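2 min read
December -- by Siiri Vaher

Dear Morfudd, thank you again for your patience with the Lepik ward office project, and for the kind note you sent along with the second payment.
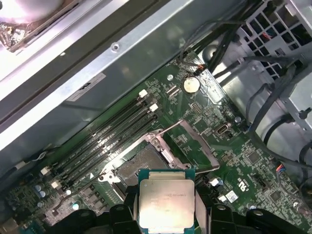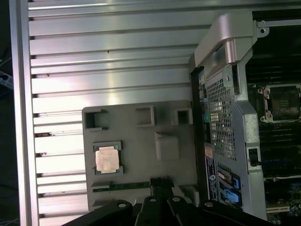
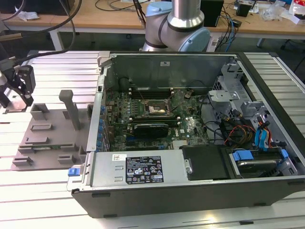
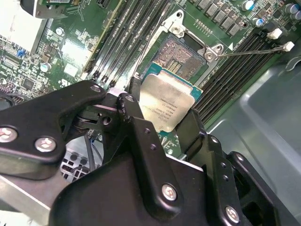 Six of the seven council districts now post their meeting minutes in plain language, and Vunia should join them once its clerk is back -- she has been very gracious about our many calls. We still owe you the phone tree and the revised travel budget.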